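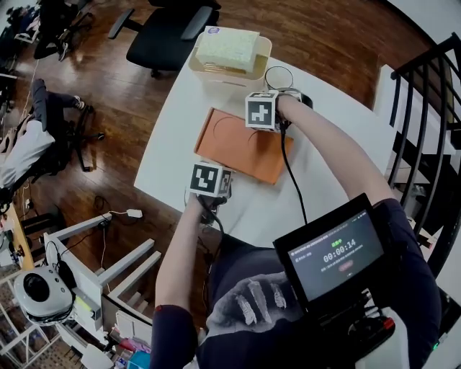 An orange board and a storage box on a white table.

Amateur cyclists should stop buying watts they can't measure. Last April I rode the Brendport time trial course 7 times on the same bike, changing only tire pressure and socks. The spread between runs on identical settings was larger than the spread between settings. Wind accounts for most of it. My pacing accounts for the rest.

Vollero sells an aero sock on a claimed saving of 3 watts at racing speed. I don't dispute the number. At 200 watts, though, my power meter drifts by more than that between warm-up and finish, and I have no way to confirm the gain on the road. A rider with a steady position and a clean chain has already collected the larger savings.
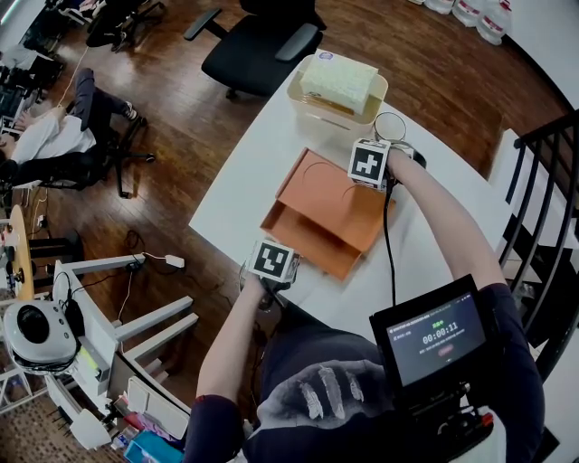

One reader of an earlier draft objected that small gains add up whether or not the rider can see them. Granted, but so do small losses, and a stiff new sock that makes me shift on the saddle is one of them. Test position first, over several days, in similar wind. Buy the socks afterward if there is money left.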